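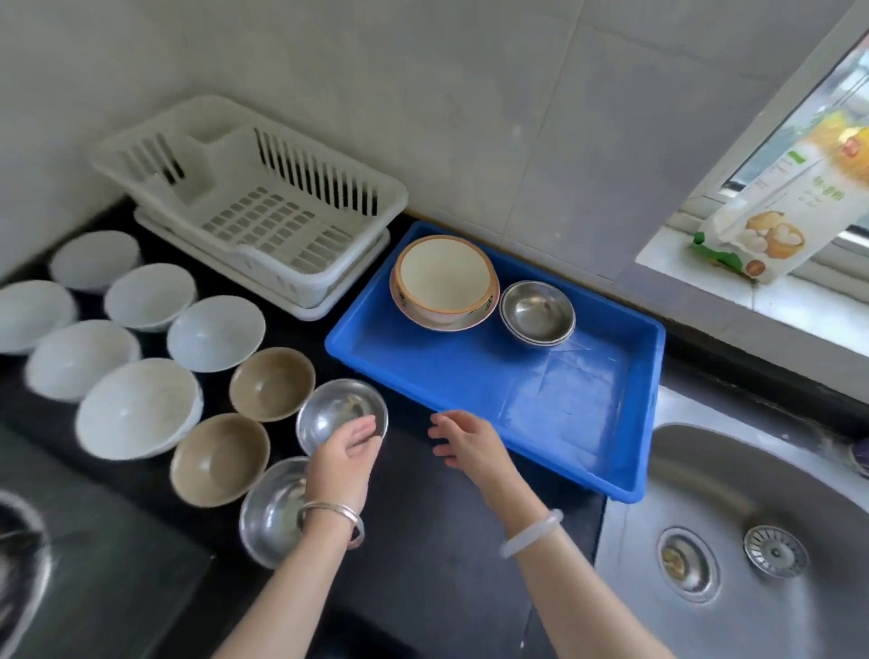
Section 4: Setting up your Bilgate water filter jug for the first time

Right, you've got it out of the box, so let's get it going. I've set up more of these than I care to remember and it goes quicker if you do the cartridge first.

1. Peel the film off the cartridge and drop it into a bowl of cold tap water. Leave it for 16 minutes. It'll fizz a bit and that's fine.

2. Wash the jug, lid and funnel by hand with a drop of washing-up liquid. Rinse them well (any soap left in the funnel and your first few glasses taste of lemon, as I found out).

3. Push the cartridge into the funnel, ridge side facing the handle, until it clicks.

Caution: don't use hot water at any point. It warps the funnel and you'll never get that click again.

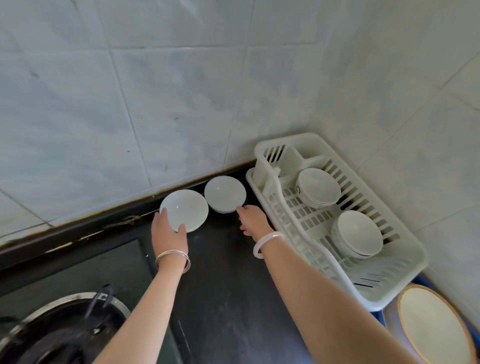 4. Fill to the top line, let it run through and pour it away. Do that twice. Grey specks are only carbon dust, and I give mine to the tomatoes.

5. Fill it a third time and put it in the fridge door. Now you can drink it!

6. Press and hold the button on the lid until it shows 100. That's your cartridge life, and it counts down as you pour.

Note: if the lid shows 9 and blinks, order a new cartridge. The older Zikon ones do fit, but Gemechu Zeleke tried one in his and had to wiggle it a fair bit to get it seated.

If the lid shows nothing at all, take the battery out, wait a moment and pop it back in. Still blank? Go to Section 7.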